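Wir verwenden Cookies, um diese Seite für Sie zu verbessern. Mit der weiteren Nutzung stimmen Sie dem zu. Einstellungen | Akzeptieren

Zwischenbericht an die Okafor-Stiftung
Projekt »Kleiderstube Lomton«, Berichtszeitraum bis März

Liebe Mitglieder des Stiftungsrats,

eigentlich sollte dieser Bericht schon vor ein paar Wochen bei Ihnen liegen, aber die Wintersachen haben uns fest im Griff gehabt, und wer einmal gesehen hat, was nach den ersten milden Tagen an Tüten vor unserer Tür steht, der wird uns die Verspätung hoffentlich nachsehen. Wir haben uns sehr über Ihre Nachfrage gefreut und möchten gern etwas ausführlicher erzählen, wie es mit der Stube steht und was aus Ihrem Geld geworden ist.

Zuerst das Wichtigste: Die Räume sind seit dem Herbst durchgehend geöffnet, jeweils vom späten Vormittag bis 17 Uhr. Von den bewilligten 3.000 Euro ist der größere Teil in die Regale, die Bügelstation und den neuen Anstrich im Flur geflossen. Die Regale kommen von der Firma Stumura, die uns beim Aufbau sehr geduldig geholfen hat (eine Wand war schiefer als gedacht, und zwei Bretter mussten noch einmal zurück in die Werkstatt). Ein kleinerer Betrag ist für Waschmittel, Etiketten und Nähgarn zurückgelegt. Die Belege liegen im Anhang, nach Monaten sortiert.

An gespendeten Kleidungsstücken sind im Berichtszeitraum fast 200 durch unsere Hände gegangen, die Kinderschuhe nicht mitgerechnet, für die führen wir inzwischen eine eigene Liste. Vieles kommt in wunderbarem Zustand, manches braucht einen Knopf oder eine neue Naht, und einiges landet leider bei den Putzlappen. Die Abläufe haben wir im Winter noch einmal umgestellt: Alles Angenommene wird erst gewaschen, dann einzeln durchgesehen und gefaltet, und erst danach kommt es ins Regal. Vorher lief das durcheinander, und wir haben manches Teil dreimal in der Hand gehabt.

Die meiste Mühe macht nach wie vor das Falten. Auf einem Tisch lässt es sich gut arbeiten, aber der Tisch ist an vollen Tagen mit der Annahme belegt, und dann wird eben auf die Polster ausgewichen. Ein gelbes Stück wie dieses, so zusammengeknüllt, muss erst einmal ganz ausgeschüttelt und glatt gestrichen werden, bevor man überhaupt Ärmel oder Saum suchen kann, und auf weichem Untergrund rutscht einem der Stoff gern wieder zusammen.
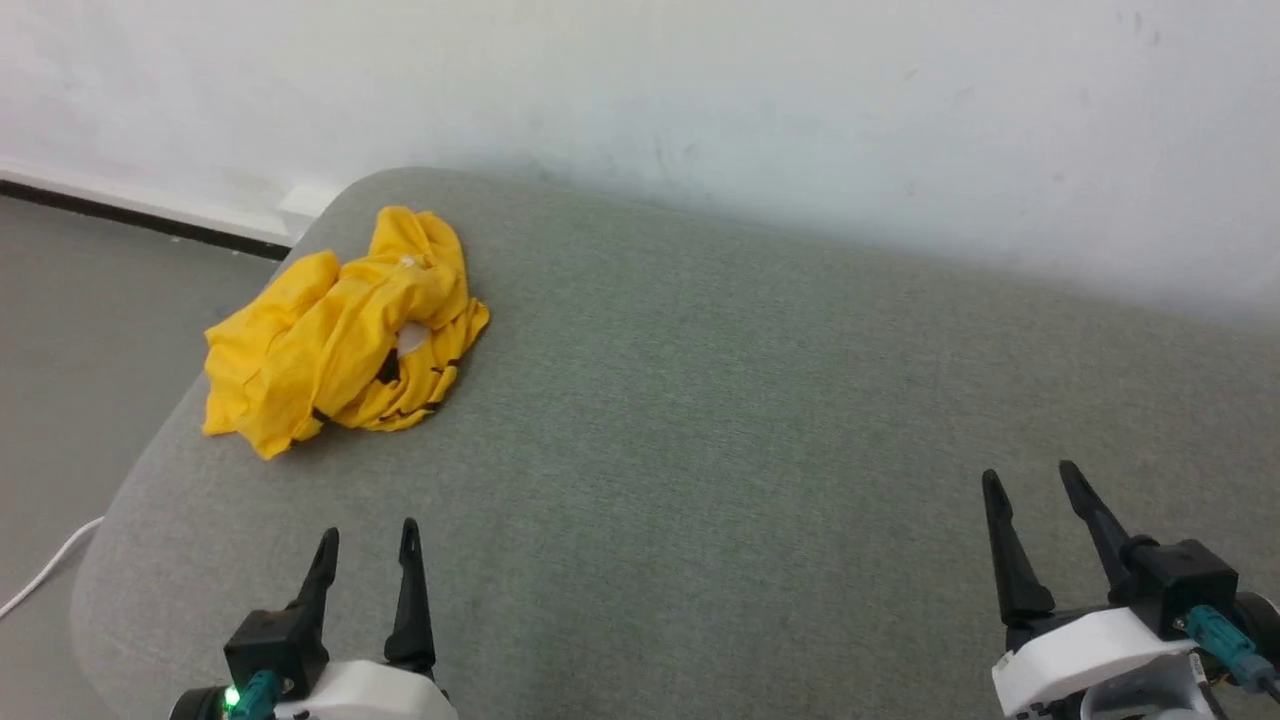

Skovemano schrieb uns dazu nach dem Besuch im Februar, man solle das Falten auf der Polsterfläche ruhig beibehalten, aber ein festes Brett unterlegen, dann blieben die Kanten gerade und der Rücken werde auch geschont. In der eigenen Kleiderkammer habe man damit gute Erfahrungen gemacht, besonders bei dünnen Baumwollsachen, und das Brett lasse sich abends einfach hinter die Tür stellen.

Den Vorschlag haben wir gleich aufgegriffen – es stehen jetzt 2 Bretter bereit, beide aus Resten vom Regalbau zugeschnitten und ordentlich abgeschliffen. Noch ist es zu früh für ein Urteil, aber die Stapel im Regal sehen schon deutlich ruhiger aus als im Januar, und das Umfalten am Abend ist weniger geworden.

Sorgen macht uns noch der Platz für die Saisonware. Die 11 Kisten mit Mänteln und Schals müssen über den Sommer irgendwohin, und der Keller ist uns zu feucht. Mit der Hausverwaltung sprechen wir über die Kammer neben der Teeküche, eine Zusage haben wir noch nicht. Falls es dort nichts wird, müssten wir ein Regal im Flur opfern, was wir ungern täten, wo er gerade so freundlich geworden ist.

Für die kommenden Monate haben wir uns einen Nachmittag zum gemeinsamen Flicken vorgenommen und eine bessere Beschriftung der Größen, vor allem bei den Kindersachen. Mehrkosten erwarten wir dafür keine. Wir danken Ihnen von Herzen für Ihr Vertrauen – und wenn Sie einmal in Lomton sind, kommen Sie bitte vorbei, der Kaffee ist meistens frisch.

Mit herzlichen Grüßen
Ihr Team der Kleiderstube Lomton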